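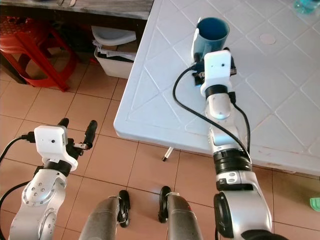

Trarent asked last month why we don't just record one clean pickup and copy it. Their point was that a cup is a cup. I'll start from that question.

Slide 2. What we have
- 1,253 examples recorded at the Stilildale site, 928 kept after review.
- Both arms are logged in every example, even when only one is doing the work.
- A cup on a bare stretch of table is the easy case. The model learns it early and then stops getting better.

Slide 3. Why the counter matters
Florus trained on table examples only did poorly once other dishes stood close by. So we moved part of the recording to the counter and left the clutter alone. Operators are told not to tidy up first. Pause here - people usually ask about this.
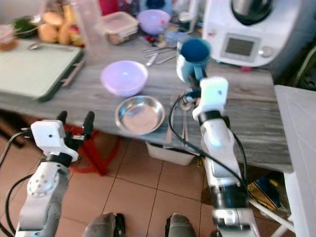

Blue mug in the right gripper, left gripper empty.

Slide 4. What we drop
Anything where the operator stops for too long in the middle of a move. We cut at around 60 seconds. Slow is fine, stuck is not. Failed grasps stay in if the operator recovers.

Slide 5. Next
More counter work in April, then Manríquez takes over the labeling. Leave time for questions.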